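Chore machines working group, notes of meeting 1 May 2024

Present: Normand Gauthier (chair), Thérèse Cormier, Brock Turcotte, Chathurika Bhattacharjee (notes). Apologies: Laurier Friesen.

1. Last notes. Agreed. Typo in item 4 still to fix.

2. Shop floor, Callside. Shelf filling trial finished. 773 items put up over the trial out of 1000 set out. Boxes fine, bags of rice and anything floppy poor. Staff still doing the top shelf by hand. Brock: good enough for tins, not worth paying for yet. Thérèse disagrees, wants nights tried first.

3. Driving between sites. Long talk. Thérèse says motorway is the easy part, lanes marked, everyone going the same way. Brock not so sure, lane changes and slip roads need a proper look. 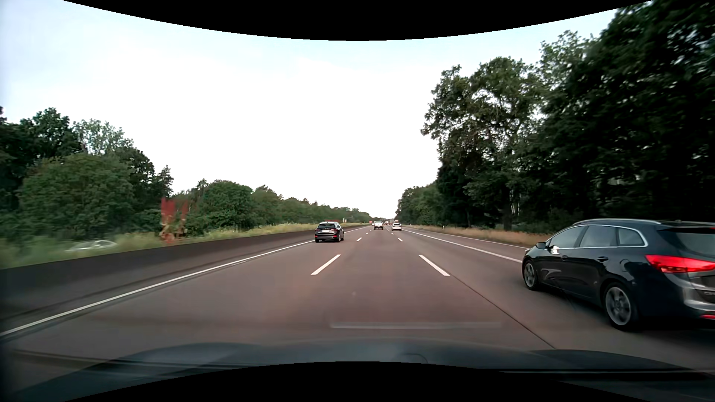

Normand wants delivery runs kept seperate from the chores budget, 2000 already set aside for vans and not to be touched. Drutent to quote for driver assist only. No self driving on this round.

4. Household. Voridon folding unit: towels yes, shirts no, fitted sheets forget it. Washing up not tried, Laurier has the kit. Chathurika asked who empties the machine after, no answer. Hire is 600, Normand to query.

5. AOB. Cloutier want a visit. Date tbc, not before thier stocktake.

Actions
Brock - night trial plan, Callside
Thérèse - Drutent quote
Normand - Voridon hire cost
Laurier - bring washing up kit next time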